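Talk notes, Sulambridge hardware evening, January 29, 2023
Title slide says "Second Life for Server Boards". Kuldeep wanted a pun. Kuldeep lost.

**Opening (keep it short!)**

Hi everyone, I'm the one who keeps emailing you asking for your dead servers. Thank you to the folks at Dudis who said yes, and then kept saying yes until my garage was full.

Ask: who here has swapped a CPU in a desktop? Hands up. And in a server? (Expect fewer. Wait for them anyway, last time I talked right over people.)

**Where the boards come from**

- Dudis clears out its racks every June, and we got 88 boards from the last round
- most of them came without coolers, a few came with a *lot* of dust
- Kuldeep Sisodia built the intake sheet, so blame him for the color coding

Tell the story of the box labeled "misc" here. Skip it if we started late.

**What I check first**

I always go to the socket before anything else. Memory is easy to replace, and a missing clip is a nuisance, but a socket with bent pins can eat your whole evening. So:

1. Board flat on the mat, strap on, phone out of reach (I mean it, I drop mine)
2. Look at the retention frame all the way around, hinge end and lever end
3. Lever up slowly. If it fights you, stop and look again
4. Lift the processor straight up, no tilting
5. Flashlight from a low angle across the contacts, then turn the board and do it again from the other side

Step 5 is where people rush. I did too! My first batch, I glanced from one side, called it good and spent two nights chasing a memory fault that was one pin leaning on its neighbor.

Pause for questions, there's always one about thermal paste. Answer: yes, clean it off, and yes, before you lift the chip, or it ends up where you don't want it.

**Socket close-up slide**

Leave this one up a while. Get people to find the lever for themselves before I point at it, then go over to the memory slots and the white clips at the end.

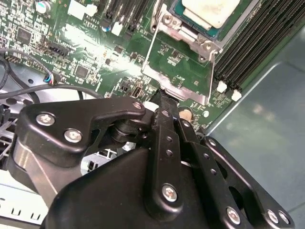
*CPU socket in its metal frame, latch lever on the right and the memory slots beyond it.*

Things to say while it's up:

- the lower edge of the frame is where I see the most scratches on donated boards, usually from somebody's screwdriver
- keep tools off those tiny parts to the left of the socket, they come off easier than you'd think
- memory goes in last, clips open first

**Wrapping up**

The tested boards go to the Flirnivholm workshop, and they can take more. Sign-up sheet is by the door, next to the coffee. Spare mats are in the blue crate, please bring them back!

Then hand over to Kuldeep for the power supply part. He has the adapter. CHECK that he has the adapter.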